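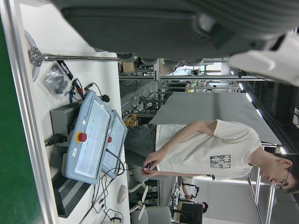
I've just come out of Rindetti and I need to talk about the casting, because wow. Thread! Mild spoilers for the first half hour, nothing after that.

So the whole film hangs on 3 sisters who haven't spoken in years, and you have to believe they grew up in the same kitchen. I believed it within a minute. They interrupt each other like real siblings do, all elbows and half-finished sentences.

None of the three leads had been in a feature before. The eldest came from a theatre group in Hirneck, and the way she listens is incredible – watch her during the phone call, she barely moves and I was in bits.

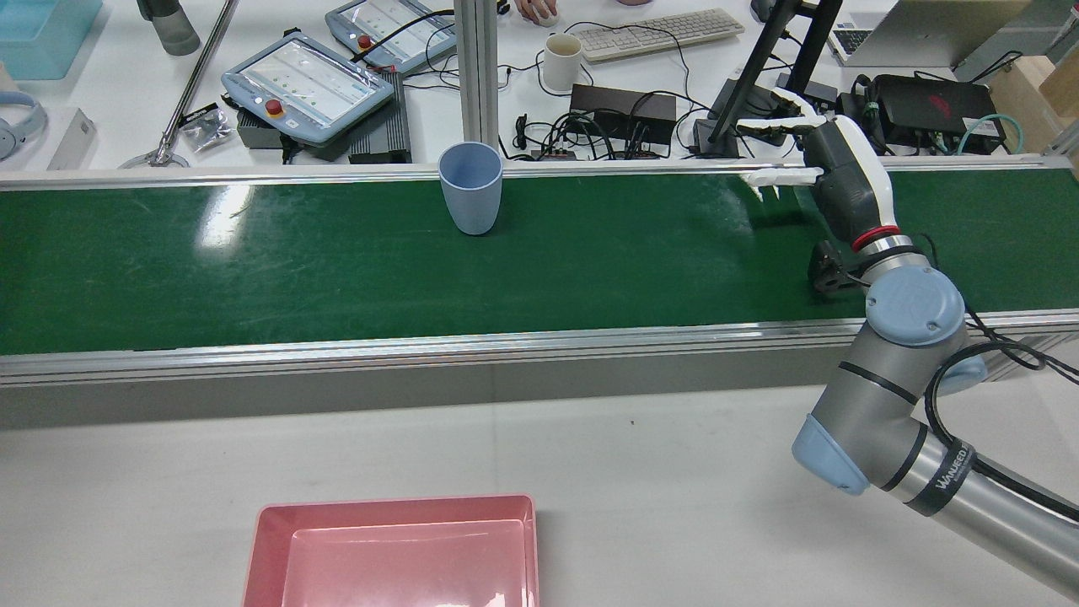 Blue cup, green belt.

Back to the film! The casting team saw 61 people for the middle sister alone, according to the Q&A afterwards, and they kept going after they'd already found someone they liked. I love that. She's the funniest one by miles.

Also the small parts! The bus driver gets one scene and I'd watch a whole series about him. Same with the neighbour who keeps returning the wrong dish. You can tell somebody cared about every single face.

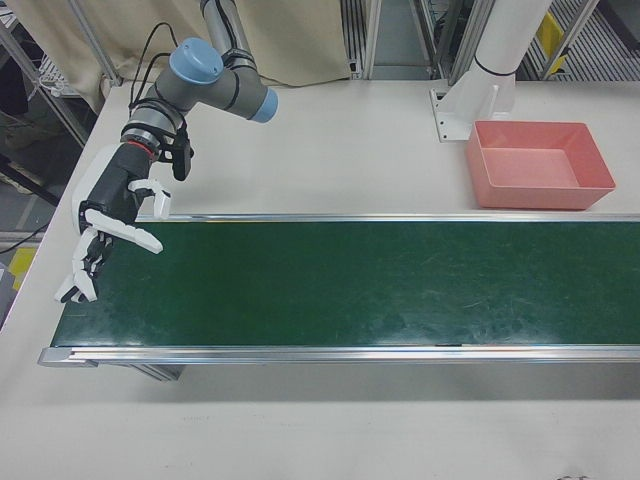
If you saw Veloso a few years back, it's the same casting team, and you can feel it in the crowd scenes. Veloso was a bit cold for me though. Rindetti is much warmer, and sillier too (the wedding speech!!).

Only grumble: the ending goes on a touch, and the music gets very loud just when you want to hear what they're saying. Didn't spoil it for me.

It's on at the Fekero until the end of next week, small screen, so book. Sit near the front if you can, the close-ups are worth the stiff neck. Going again with my mum and I'll report back on whether she cries at the phone call too.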